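# Plurgate 805 Cable Dress Kit for Bin-Picking Arms
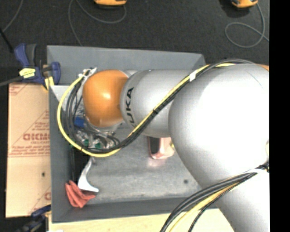 The Plurgate 805 kit is a set of wraps, swivel clamps, sleeve and labels for routing external cables and hoses on a six-axis arm that works over a bin. It is meant for cells where lines have been added after the arm was installed and are held on by ties. Most wear on added lines comes from the last two axes, where the cable has to follow both bend and twist. For that reason the kit puts its spare length at the wrist and none at the elbow. On the KUKA arm shown, the yellow cable and the black bundle cross the lettered link and then swing around the orange joint in one broad loop, with the yellow cable on the outer edge. A loop of this kind must be checked against the bin walls at the lowest pick position, with the wrist turned to both ends of its travel. The 805 guide sets out that check.

## Contents

- 2 swivel clamps, wrist and forearm
- 2 m braided sleeve, split along its length
- Hook-and-loop wraps, wide
- Wrap-round labels, blank, with clear overlay
- Loop gauge, printed card
- Routing guide and inspection sheet

The clamps fit to existing threaded holes or to a Zurkska band mount (ordered separately). They do not need drilling. Do not drill or tap any arm casting.

## Routing rules

1. Isolate the arm and release stored air before touching any line.
2. Keep power and signal lines in separate wraps where the route allows.
3. Fix each bundle at the clamp, never at a joint cover.
4. Use wide wraps on moving sections. Narrow plastic ties are allowed on fixed sections only, trimmed flush.
5. Size the loop with the gauge card. The bend radius must not fall below the figure given by the cable maker; where several lines share a loop, use the largest figure.
6. Leave hoses to the gripper free to slide inside the sleeve.
7. Label both ends of every added line.
8. Run the full pick path at reduced speed and watch the loop at each corner of the bin.

If the loop touches the bin at any point, re-route it. Do not shorten it by pulling slack back through the wrist clamp.

## Bin and fixture

The routing check is only valid for the bin position at which it was made. Bins held by bar clamps should have their position marked on the bench, and the check repeated if the clamps are moved. Loose cloth, card and packing should be kept out of the pick area unless they are part of the pick set, as they can catch in gripper hoses.

## Inspection

Inspect at the start of each shift. Look for flattened sleeve, shiny patches on cable jackets, missing labels and wraps that have moved along the bundle. Replace any line with a visible cut.

## Standards

The kit is an accessory and carries no safety function. Fitting it counts as a change to the cell. Review the existing risk assessment, using ISO 10218-2 as the reference for integration, and record the result.

## Ordering

| Part | Item |
|---|---|
| 805-K | Full kit |
| 805-S | Sleeve, 2 m |
| 805-C | Swivel clamps, pack of 2 |
| 805-L | Labels and overlay |

Supplied by Rastogi. Nalo band adaptors do not fit the 805 clamps.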